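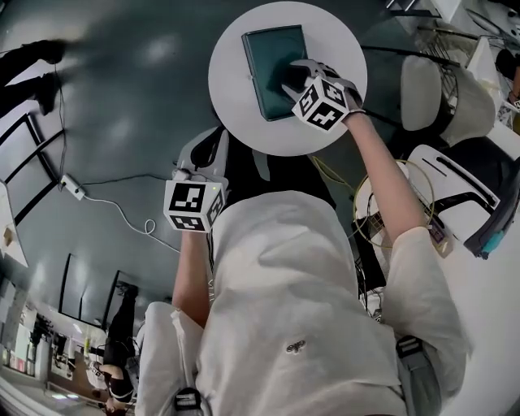 Com que frequência se verifica a sala de trabalho partilhada?
Uma vez em junho e outra antes da mudança de mobiliário, sempre às 9h, antes de se ocuparem as mesas.

Lista de verificação: mesas, cadeiras e circulação
Local: Zivgate, sala do piso 2
Verificado por: Yurii Pavliuk

1. Mesa redonda branca
Estabilidade: conforme.
Tampo: conforme. Limpar só com pano húmido; o produto Drikau deixa manchas.

2. Cadeiras de rattan
Pernas metálicas: conforme.
Entrançado: a rever. Pontas soltas numa das cadeiras, prendem na roupa. Pedido feito à Boychuk, sem resposta.

3. Chão
Conforme. Junto à porta nota-se desgaste, sem risco de tropeçar.

4. Cabos
A rever. As extensões devem ficar encostadas à parede. Faltam 5 fixadores.

5. Passagem entre mesas
Conforme no corredor central. Do lado da janela as cadeiras têm de ser arrumadas depois de usadas. Mochilas debaixo da mesa ou no armário.

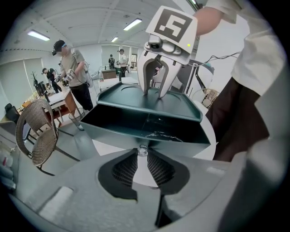 Que peso se pode pôr nas prateleiras do armário?
O limite é de 2 caixas de arquivo por prateleira, com as mais pesadas em baixo.

6. Tabuleiros e gavetas
Rebordos sem arestas vivas: conforme.
Gavetas fechadas ao fim do dia: a rever. Retirar plásticos e embalagens vazias antes de fechar.

7. Posto com monitor
Monitor afastado da borda: conforme.
Vaso: manter longe das tomadas, regar fora da secretária.
Cesto de papéis: despejar todos os dias, não deixar na passagem.

8. Estores
Fita do segundo estore presa. A Dison orçamentou a reparação em 400 euros, por aprovar.

9. Garrafas e líquidos
Só com tampa. Não pousar junto de equipamento ligado.

Pendentes: pontos 2, 4, 6 e 8. Os fixadores do ponto 4 são para colocar primeiro.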